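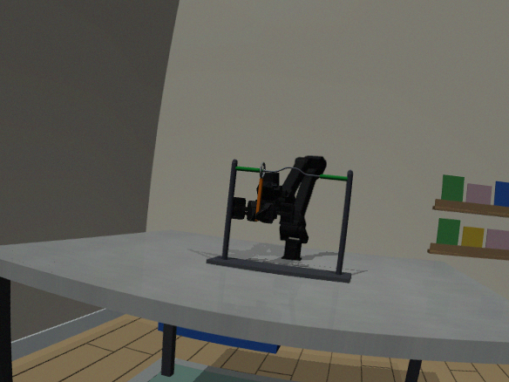 Search this site
Search

Reading time: 5 minutes

Vurkham Allotment and Garden Association
Minutes of the general meeting held on Nov 15, 2021 in the upstairs room at the Istaner Hall

Present: Gobnait Quinlan (chair), Cormac Brophy (minutes), Normunds Eglītis, Mircea Lungu and 25 other plot holders.
Apologies: Ctibor Danko, who sent a written report on water.

1. Minutes of the last meeting
Agreed as a true record, with one correction. Under item 6, "lower gate" should read "lane gate". Signed by the chair.

2. Matters arising
The skip was delivered and taken away full. Mircea asked that members be told again that it is for site rubbish only. Two mattresses had gone in, and the hire firm charged extra for them.
The noticeboard by the lane gate has new glass. The old key still fits.
The letter to the parish about the overhanging sycamore has had no reply. Gobnait will write again and copy in the district tree officer.

3. Water
Ctibor's report was read out by the chair. The mains will be turned off at the start of the frost and turned on again when the pipes have been checked. The tap at the end of the middle path has been dripping since the summer and has a new washer, but the pipe below it is old and he expects trouble with it. He would like to replace the whole run from the stopcock to the third trough while the water is off. He has had one price, from Zaltora Plumbing, and is waiting for a second.
There was a long discussion about hosepipes. Several members on the top plots said pressure was poor on summer evenings when people lower down left hoses running. Others said that carrying cans was not possible for everyone. Normunds proposed that hoses be allowed only when held in the hand. Seconded by Mircea and carried, with 3 against. The rule will go on the noticeboard and in the next newsletter.
It was agreed that Ctibor may go ahead with the pipe if the second price is no higher than the first.

4. Rents and waiting list
The rent for a full plot stays the same for the coming year. Half plots likewise. Rents are due by the end of February. Cormac reminded the meeting that reminders cost postage and that email addresses on file are often out of date. A slip for new details will go out with the rent notices.
All 83 plots are let. There are 39 names on the waiting list. Four plots have been reported as not worked, and the holders have been written to. One has replied to say she has been in hospital and hopes to be back in spring. The meeting was content to leave her plot as it is, and her neighbours have offered to keep the weeds down.
A member asked whether plots could be split in half when they fall vacant. Gobnait said this had been done on the east side and had worked well enough, but the paths there are now very narrow and a barrow will not pass the sheds. To be looked at plot by plot.

5. Potatoes and seed order
The group seed order closes at the end of the year. Forms are in the hut, in the blue folder. Normunds will collect the potatoes in his van as before, and asks members to bring their own sacks. The variety Song did badly for nearly everyone in the wet — blight by midsummer on the low ground — and will be left off the list. Anyone who still wants it should order it privately.
Mircea has saved broad bean seed and will leave it in the hut in envelopes.

6. Bonfires
One complaint from a house on the lane about smoke in the afternoon. The rule is after dusk, dry material only, and never with washing out next door. Cormac has called on the householder and apologised. No further action.

7. Hut
The roof felt has lifted at the back corner. Mircea and Normunds will fix it on the next dry morning. The strimmer is at the mender's. The second wheelbarrow has not been seen since the open day and whoever has it is asked to bring it back, no questions asked.

8. Any other business
Rats have been seen near the compost bays. Members are asked not to put cooked food or bread in the heaps. Poison is not to be put down by individual members.
A request to keep hens on plot 12 was put off to the next meeting so that the tenancy agreement can be checked first. Gobnait to find the signed copy.
Thanks were given to those who cut the long hedge.

9. Next meeting
To be held in February at the same place. Date to go on the noticeboard.

The meeting closed and tea was served.

C. Brophy

Get our newsletter by email. Enter your address and press Sign up.

This site uses cookies to remember your settings. Accept / Find out more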